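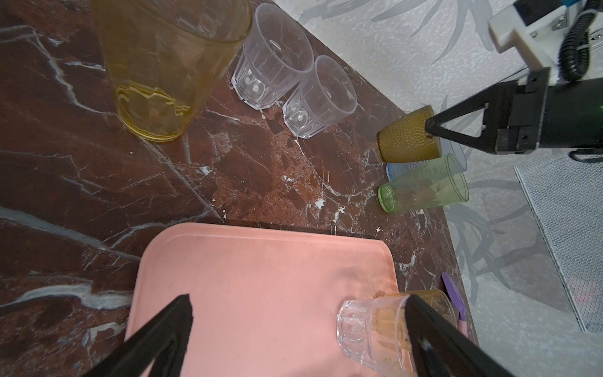 About Grunau Traffic Control

We put out the cones.

There is more to it than that, and the rest of this page will get to it, but most people who look us up have just spent a while sitting behind one of our signs and want to know who is responsible. We are. Grunau Traffic Control plans, sets up, watches over and takes down work zones for road and bridge crews. If you have been merged, flagged, detoured or gently scolded by a message board on a county road lately, there's a fair chance we have met.

How we started

Safta Anghel spent 11 years on paving crews before she started this company. In that time she worked behind a great many lane closures, and she developed opinions about them. Some had the taper too short. Some had a sign reading ROAD WORK AHEAD a full mile after the road work. One, which she still brings up at job interviews, sent detour traffic in a complete loop through the parking lot of a feed store, where the drivers formed a sort of community.

She bought a used flatbed, a stack of drums and an arrow board that pointed only left. For the first season we took only jobs where traffic needed to go left. The arrow board has since been repaired and now points both ways, though it still prefers left in cold weather.

The name comes from Grunau Road, where we did our first job: a culvert replacement that was supposed to take 2 weeks and took until the leaves came down. None of the delay was ours, and we have the daily logs to prove it. We kept the signs straight the whole time.

What we do

Traffic control plans. We draw them, stamp them and get them through the permit office. Our planners drive the route before they draw anything, at the hour the work will happen, so that the school bus shows up on paper before it shows up in the closure.

Lane and shoulder closures. Day, night, and that stretch around 4 a.m. which belongs to neither. We own our trucks, crash cushions and boards, and we keep 900 drums in the yard when they are all home, which is never.

Flagging. Every flagger we send out is certified and has been trained by someone who has done the job in August. They hold the paddle, they watch the gap, and they have heard the joke about getting paid to stand there. Please feel free to think of a new one.

Detours. We sign the whole route, including the part after the driver has started to doubt us. A detour with no sign for three miles is technically a suggestion.

Bridge work. Our longest-running job is the Costache Bridge deck repair, where we've kept one lane open in each direction through two changes of contractor and a disagreement over paint.

Who we work for

Mostly general contractors and county road departments, plus utility companies that need to dig a hole in something recently paved. We handled the closures for the Parkar interchange widening, start to finish, and we are currently out on the Rirnus Avenue resurfacing, which you may know as "that mess by the pharmacy." It runs through June. The left turn comes back before then.

How we treat the neighbors

If your driveway is inside one of our work zones, you'll get a door hanger before the first cone goes down, with a phone number on it. The number reaches a person in our office. At night it reaches the shift supervisor, who is awake anyway and usually glad of the company.

We keep driveways and mailboxes clear. We aim the lights at the work and away from bedrooms. If a drum ends up in your hedge, call us and we will come get it. If you have had one in your garage since college, we will come get that too, and there will be no questions beyond the obvious one.

Working here

We hire all year. The hours are odd, the weather is the weather, and you will lose the ability to drive past anybody else's taper without measuring it in your head. We pay for certification and for boots, and new people ride along for 15 shifts before they run a closure. Safta does the last interview herself. Have an answer ready about the feed store.

Getting in touch

For bids, send us the plan sheets and the dates you believe in. For complaints, tell us the road, the direction and the time of day, and we can usually work out which sign you mean. Compliments have come in as well, and both of them are up on the wall in the dispatch office.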